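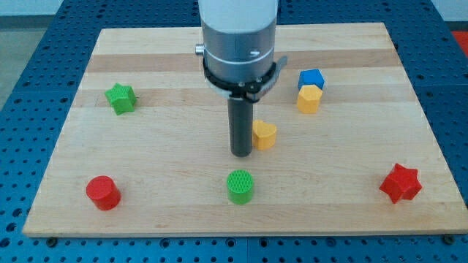 3 Swapping the controller and leaving everything else alone

I should say up front that I came into this comparison with a favorite. I'd been using the Namov controller for most of my time at Mernutstead, I knew its moods, and I expected the newer one, Bennani, to be a lot of tuning for not much gain. So if this section reads like somebody slowly changing their mind, it is, and I've tried to leave enough of the mess in that you can judge for yourself whether I should have.

The two controllers do different jobs with the same command. We send both of them a target position for the tip of the rod, in the plane of the board, plus a height that stays fixed for the whole push. Namov treats that target as the law. It drives the arm there as hard as it's allowed to, and if a block is in the way, the block moves. Bennani treats the target more like the far end of a spring. It pulls toward it, lets the tip lag when it meets something, and catches up once the block gets going. You can make Bennani very stiff, at which point it starts to look like Namov, or so soft that it leans on a block and nothing happens at all (I did this by accident more than once and sat there wondering if the emergency stop was in).

3.1 Setup

Everything in this section was run with the long round-ended rod hanging straight down from the wrist over the striped wooden board, as in Figure 2. The board is bolted to the perforated table. I mention the bolts because an earlier board of ours was held with clamps, and it crept. A board that creeps is a terrible thing to have under a controller comparison: the stiff controller shoves the board, the soft one doesn't, and you end up measuring your clamps.

The blocks are plastic and they're the same ones we use for the language-conditioned pushing work, in the same mix of shapes: stars, cylinders, pentagons and a heart. For the policy work the colors matter a lot. For this section they only matter because the tracker uses them, and because it's much easier to write "red star" in a lab notebook than anything else.

I like the shapes for this kind of test because they fail differently. A cylinder gives you one small contact patch wherever you touch it, so if you're even slightly off center it rolls around the rod and wanders off to the side. A pentagon has nice flat sides and will forgive you, right up to the moment the rod slides past a corner. The stars are strange. Push into the notch between two points and the block more or less holds onto the rod for you, which makes any controller look great. Push on a point and it spins. The heart has both kinds of behavior in one block, depending on whether you come at it from the lobes or from the point, and it ended up being the block I learned the most from.

Height was the fiddly part. We want the tip low enough to hit the side of the block well below its top, and high enough that it never touches the wood. With Namov you can set that height and forget it. With Bennani the vertical axis is a spring too unless you tell it otherwise, and on my first afternoon the rod sagged until it was dragging on the board. Tatsuya Yagi pointed out that nothing forces you to be soft in every direction at once, so we made the vertical axis stiff and left the two horizontal ones compliant. All the Bennani results below use that setting. I'd suggest anyone trying this start there and skip my first afternoon.

3.2 What we ran

We ran 300 pushes in total, split evenly between the controllers. A push starts with the tip beside a block and not touching it, and ends when the commanded target has been held long enough for things to settle. The start side and the push direction were drawn at random ahead of time and stored, so both controllers got the same list. I ran them interleaved, switching controller after every push, which was slow and annoying and which I would do again. The lab warms up over the day, the arm's friction changes as it warms up, and if I'd done all of Namov in the morning and all of Bennani after lunch I wouldn't trust a single plot.

We used three push speeds, which I'll call slow, medium and fast. Slow is what our policy produces when it's being careful near a goal. Medium is what it does most of the time. Fast is faster than anything the policy asks for, and I included it because teleoperators do push that fast when they're bored, and their data ends up in our training set whether I like it or not.

Resetting was by hand. I put the block back against a printed outline, lifted the outline away, and ran the next one. I did think about having the arm do its own resets, and decided that a comparison of two pushing controllers shouldn't depend on one of them pushing the block back correctly first.

3.3 Results

At slow speed I can't tell the controllers apart. The blocks end up in the same places, the traces lie on top of each other, and when I shuffled the overhead recordings and tried to guess which was which, I did no better than flipping a coin. If your policy only ever moves slowly, pick whichever one is easier to install and go do something more interesting.

At medium speed they start to separate, and mostly at first contact. Namov arrives at the block at full commanded speed and gives it a little knock, so the block jumps ahead of the rod and then gets collected again. On a pentagon hit square on a flat side this is harmless. On a cylinder it's bad, since that small gap is all the block needs to drift sideways, and the second contact happens off center. From then on you're steering a cylinder around the outside of the rod. Bennani softens that first contact, the gap mostly doesn't open up, and the cylinder stays in front for longer. Not forever! A long cylinder push still fails eventually with either controller, and I don't think any low-level controller fixes that without looking at where the block is.

At fast speed Namov knocks everything. Bennani does better on first contact and then does something I hadn't planned for, which is overshoot at the end. The spring has been stretched for the whole push, and when the target stops, the tip is still catching up. It sails through, takes the block a bit past where you wanted it, and comes back alone. More damping helps. Too much damping and you're wading through syrup at slow speed, where there was no problem to begin with. We settled on a value that behaves at medium and is merely tolerable at fast, and I'm comfortable with that given how rarely we run fast.

The heart is where I changed my mind. Coming at it from the pointed end, Namov almost always sent it off to one side or the other, and which side depended on tiny differences in placement that I couldn't control by hand. Bennani let the rod get nudged sideways by the block a little, and the heart would turn, settle one of its flat flanks against the rod, and carry on in close to the right direction. I hadn't tuned for that at all. I watched it happen several times in a row on a Wednesday evening and then went and got Tatsuya so that somebody else would see it too.

The star on a point shows a weaker version of the same thing. It spins with both controllers, but with Bennani the spin tends to end with the rod in a notch, and from there it's a good push.

3.4 Crowded blocks

The runs above all move one block with clear board around it, and that isn't how the boards look during real use. Pentagons in particular like to end up close together, one behind the other from the camera's side, and the policy then has to nose the rod in next to them. We didn't run a proper study of this. What I can report is from regular use through January, after we'd switched the main arm over: with Bennani, a near miss in a cluster usually moves one block a little, and with Namov a near miss tended to rearrange the neighborhood. I'd love to put a number on that and don't have one.

3.5 Things that went wrong

The rod worked loose in its mount partway through the first set of runs. Not by much, but Namov's contacts are hard enough to make it click, and I only noticed because of the click. We tightened it, threw out that whole set, and began again, so the totals in 3.2 are from the second attempt only. Checking the rod takes around 3 seconds and I now do it before every session.

The Brultdale tracker also lost blocks whenever the arm passed over them. That hits both controllers equally, so it doesn't bias the comparison, but it does mean we have no block pose during the middle of some pushes. Wherever that happened we used only the start and end poses. The contact analysis in Section 4 leaves those pushes out and relies on the arm's own position readings for the rest.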